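Company > Who we are > About Mustbridge

Mustbridge writes software for robot arms. We started with a planning library called Trajkovski, which is still at the center of what we do, and we now have perception and control packages that run alongside it. Most of our customers use all three. A few use only the planner, and that works fine too.

Crisanto Lagman founded the company and still reviews most changes to the grasp planner himself. There are 6 of us, all on the engineering side - whoever wrote a feature also answers the support mail for it.

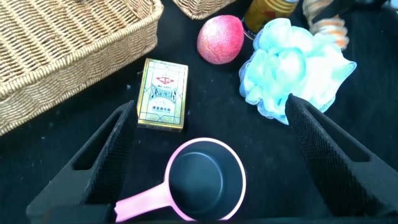

Our perception package, Gillham, takes views from a wrist camera and returns a list of grasp candidates with a score for each. It is built for household goods in clutter, where things touch or partly hide one another. The planner picks a candidate, checks the path for collisions and hands it to the controller. If the score drops on the way in, the arm stops and looks again.

We test every release against a set of 2000 recorded grasps before it goes out. The current release places the right candidate first in 97 percent of them. The misses are listed in the release notes, with the object type and the reason when we know it.

Nillthorpe is our logging and replay tool. It lets you step through a failed pick one control cycle at a time - we built it for ourselves and later put it in the standard license.

Page updated 2022-06-08

Related
Trajkovski: supported arms
Gillham release notes
Getting started with Nillthorpe
Licensing and support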